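Home News Research Industry Events Subscribe
Shares 157 Comments 13

Rilmont group cuts failed grasps with wrist-view training for two-arm robots

A research team at Rilmont has published a method for training two-arm robots from cameras mounted at the wrist, without an overhead view of the workspace. The work was carried out with the automation firm Fasex and appeared in July as a technical report. It covers tasks performed close to the floor, where a head-mounted camera tends to have its view blocked by the robot's own arms.

The method, named Plenar, learns from recorded demonstrations. An operator guides both arms through a task while the wrist cameras and joint sensors log data at a fixed rate. A policy network is then trained to predict the next short sequence of arm and gripper motions from the most recent images. The report states that 200 demonstrations were used for each task, with no task-specific changes to the network.

The main change from the group's earlier system, Yao, is in how the two camera streams are combined. Yao processed each wrist image separately and merged the results at the last stage. Plenar exchanges information between the streams early, so that the position of one gripper as seen by the other arm's camera can be used directly. The authors call this cross-arm visibility and treat it as a training signal. During training, the network must estimate the relative position of the two grippers whenever one appears in the other's view.

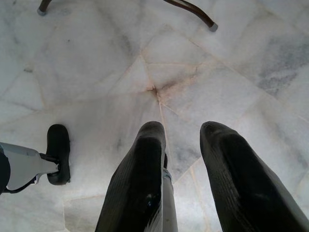 Floor surfaces received separate attention. Natural stone with uneven joints was a common source of error in Yao, which sometimes read a dark seam or a patch of veining as the edge of an object and closed the gripper too early. The team did not remove such surfaces from the training data. It added a second loss term that penalizes changes in the predicted motion when only the floor texture is altered. The altered images are produced in software, and the arms, grippers and nearby objects are left untouched.

In testing, each task was attempted 75 times per system under matched starting conditions. Plenar completed more attempts than Yao on every task in the set. The largest gain was in picking up flat items near furniture legs, where clearance is small and one arm often has to wait for the other. The smallest was in two-handed lifting of rigid boxes, a task that Yao already handled well. Median completion time was nearly unchanged.

Several limits are listed. The method assumes that both wrist cameras stay in calibration, and performance fell when one mount was shifted by a few millimeters. Strongly reflective floors were excluded. Contact with the floor is inferred from motor current, and the authors note that soft finger coverings delay this signal enough to matter in fast motions. Objects that fall outside both camera views are lost to the policy after a short interval, as it keeps only a brief image history.

Training code and a subset of the demonstrations have been released for non-commercial use. Fasex said it is evaluating the method on its own two-arm platform but has not set a date for a product. The Rilmont team plans to add a tactile sensor at the fingertip and to repeat the floor-level tests with the same task set.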